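Can a robot put away groceries yet, or is that still years off?

Kolbrún Bundgaard
Asking for my dad mostly. His hands are bad and the part of shopping he hates is after — unpacking, getting stuff in the fridge, eggs most of all. He saw some clip of a machine folding towels and now he's sure he can buy one for the kitchen. Budget maybe 600, could stretch. Is there anything real at that price? Don't need it to cook. Just the fiddly stuff.

Eamon Daly
Not at 600, no. What you get for that is a small desktop arm, bolted down, and you do the programing yourself. Cheapest one I'd trust near a kitchen was 2,391 when I priced it in March and that was before the gripper.

Eggs are a good test though. Everybody worries about crushing them, but a decent gripper can hold an egg fine if the force is set low. Finding the egg is harder. Clear plastic cartons are rough on cameras — shiny spots, edges you can't see, the lid bends whatever is behind it.
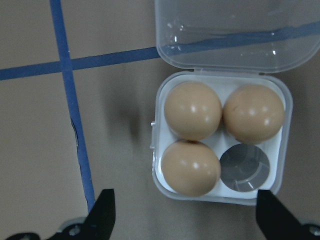 Then closing the lid and getting the latch to catch. I ran 40 tries at that on my bench with a Kallio arm and was happy with maybe half. Same carton every time, same table. Your dad's fridge is going to be a lot messier than that.

Solveig Wallin
Agree with Eamon on price. Where I work (Grenholm, packing side) the machines do one job all day and they're great at it. Move the tray over a bit and someone has to go fix it. A house is all moved trays.

For bad hands I'd look at a rolling cart, fridge height, and ask the store if they'll pack eggs in the paper cartons. Much easier to open then the plastic kind. My mom uses a jar opener for latches too, works ok.

Dagný Fogh
just get him a robot vacuum, mine is 3 years old and still going. doesnt do eggs lol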